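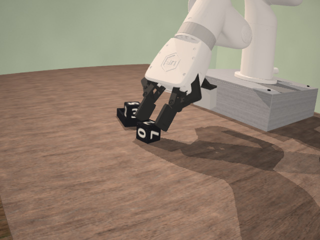
Last edited July 11, 2018

So Wirner's cube-stacking demo is doing the rounds again. Black cubes, white numerals, two-finger gripper, wood-grain tabletop, all in simulation. The claim is 200 good runs out of 225. I spent a weekend with the logs and I don't buy it.

Start with what counts as a good run. The Stomex checker looks at one thing: is the centre of the target cube inside the goal volume when the clock stops? It never asks how the cube got there, or what the fingers were doing at the time.

I replayed the passes with contact logging switched on. In 30 of them the fingertip pad is inside the cube. Inside it. The solver then shoves the two apart on the next step and the cube pops sideways, sometimes straight into the goal volume. Tick, success, next run.

On a real bench that's a pad driven into a solid block until something gives. Might be the pad, might be a linkage pin. Either way you've got a stopped cell and somebody filling out a form.

And before anyone replies "it's only sim, mate" — the grip force cap is in the same config file they want to ship to hardware. Except the cap isn't applied. The key is misspelled, the loader ignores keys it doesn't recognise, and the gripper runs at the default maximum.
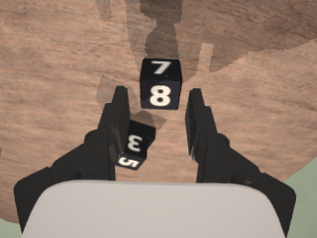
Second problem is the numerals. The policy is supposed to pick by number, and the cubes turn up at all sorts of angles. Catch a numeral upside down or nearly edge-on and the classifier still reports full confidence. I found wrong-cube picks scored as passes, which follows from a checker that only cares where a cube ends up.

Comfort Aidoo flagged the overlap back in October, on the Yakubu tracker. Ticket 3 on the board, closed as "cosmetic". She attached the traces and everything. I'd love to know what colour the sky is where a finger passing through a solid object is cosmetic.

Reply from the Peler account says contact stiffness "will be tuned in a future release". Fine, but stiffness isn't why the force key gets dropped on load. Make the loader throw an error on unknown keys. It's a very small patch and I've sent it twice.

Someone's asked whether I reckon they cooked the results. No. I reckon they wrote a lazy checker, saw a number they liked and stopped looking. I've done it myself with a conveyor job and it cost me a wrist joint.

What I'd want before this goes near an arm with people beside it: overlap past tolerance is a fail, wrong cube is a fail, force cap read back from the running controller and printed in the log. Then run the lot again and post whatever comes out.

Until then I'm leaving the e-stop within reach and the policy on the hard drive. Patch is still open if anyone at Wirner wants to review it.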